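Notebooks > Bench work > Denley tray set

March 26, 2020

Picking up from the December pages. The Denley tray is the fourth layout for the button-and-block set and the first one I'd be willing to leave alone for a while. Notes on what is in it, how it was set out, and what still needs doing.

Place: the counter by the sink, as before. I looked at moving to the long bench but the height is wrong and the light from the Mekonnen side gets into everything after lunch. The sink end stays. Only rule is that the tap is not used while the tray is out.

Tray

Red plastic serving tray, raised rim, diamond texture on the floor. I tried the plain gray one first. Small pieces slide on it as soon as the tray is nudged. On the textured one they stay put unless you really push them. The drawback is cleaning, as crumbs and lint get down into the pattern. A dish brush gets them out and a cloth does not.

It does not sit square to the counter. I have it turned at an angle so the near end can be reached without leaning over the basin. If you straighten it, please turn it back afterward.

Buttons

Four of them, in a diagonal row along the left side. Order from the back: orange, dark red, yellow, pink. Colored cap on a black base. The order matters for the log sheet, where the columns are headed O R Y P, so don't swap two and hope I'll notice. The Vullatura sheets from last year used a different order and can't be read against these.

Caps are glossy and pick up reflections from the ceiling light. I wiped them with a damp cloth and then a dry one. Fingerprints show worst on the red.

Press check on all four before starting, 21 presses each. Yellow missed one. I took the cap off, found a bit of fluff under it, put it back and ran the 21 again with no misses. Pink feels a little stiffer than the others but registers every time.

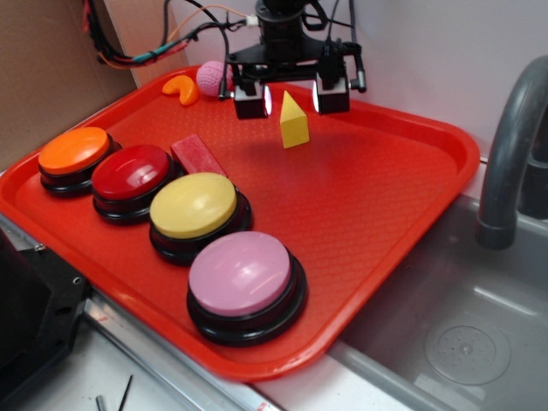 Loose pieces

Red block, wooden, rectangular. Lies flat behind the red and yellow buttons, tucked partway in between them. Red on red is hard to pick out at a glance, and I went back and forth over whether to use the blue one instead. Kept the red. The whole reason for having it there is that you have to look for it.

Yellow prism. Stands on one end with the point up. It has a sharper edge along one side where the paint was touched up, and I may sand that. If it gets knocked over, stand it back up before writing anything down.

Orange segment, the soft one. Back left corner, up against the rim.

Pink ball. Goes beside the orange segment. It doesn't roll much. I had it out in the middle of the tray for the third layout and it ended up against a button more often than not, so the corner is better.

All the pieces came out of the Kollance box. The rest of that box is still under the counter. I have not sorted it.

Layout check

Set the pieces out from memory, compared with the sketch on the previous page, then took everything off and did it again. Second time took under two minutes. The sketch has the prism too far forward. I corrected it in pencil.

What I want from this layout is that a person coming in cold can put it back without measuring. Buttons first, then the block, then the two soft pieces at the back, and the prism last so it doesn't get bumped by a sleeve. I had been putting the prism down first and wasting time picking it up again. 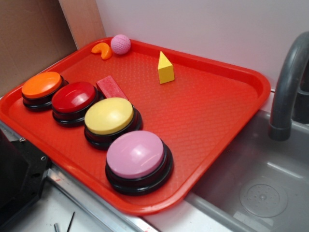 Denley tray, fourth layout. Buttons O R Y P from the back, yellow prism standing.

Tape marks: I thought about putting tape under each piece. Decided against it for now. It lifts at the corners on this texture and leaves glue behind, and the gray tray is still sticky from last time.

Wear

The log has the yellow button at nearly 500 presses, counting today. The others are lower but I haven't added them up. No cracks in any of the caps. I want a proper tally before ordering spares, so from now on write the press count at the bottom of each sheet even if it's a short session.

To do

- brush out the tray floor, front corner especially
- sand the prism edge
- add up presses for orange, red and pink
- sort the Kollance box or at least label it
- copy the corrected sketch onto a clean page
- find out if we have another tray like this one, same texture

The tray goes back on the shelf over the counter with the small pieces in the tub. Buttons stay out, caps up. Don't stack anything on them.

0 comments | 4 shares

Bench notebook pages | Contact | Back to top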